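Teaching two arms to sort: a first project for your robotics club
By Wiebke Rieger, Nullirby Robotics Club
June

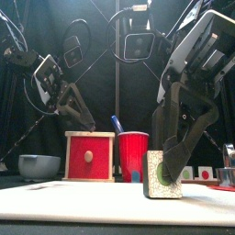
Do you need two arms to start a sorting project?
One is plenty for the first few sessions, and the second can join in once the first picks up a block reliably.

Our club spent most of the spring on this and it's been the best fun we've had! Start small. Put one block on the table, mark its spot with a pencil, and guide the arm by hand to a point just above it. Save that as your "hover" position. Then lower the gripper, close it slowly and save again.

Run the pair of moves at 22 per cent speed until everyone trusts it, then go up to 50. Farhad Asadi keeps our log, and by the end of term he'd written down 495 attempts with 485 clean grips – we cheered quite a lot at that.

Now add clutter. Cups, pens, a bowl, a little box with a knob, whatever is in the cupboard. Tall things are the trickiest, so move the hover point higher before you add them.

For the second arm, agree a line down the middle of the table. Each arm stays on its own side at first and waits for a "clear" signal before crossing. Ours is one shared variable called Besus (long story) and it works beautifully.

Next up is handing a block from one gripper to the other. Save both hover positions first, and keep a hand by the stop button.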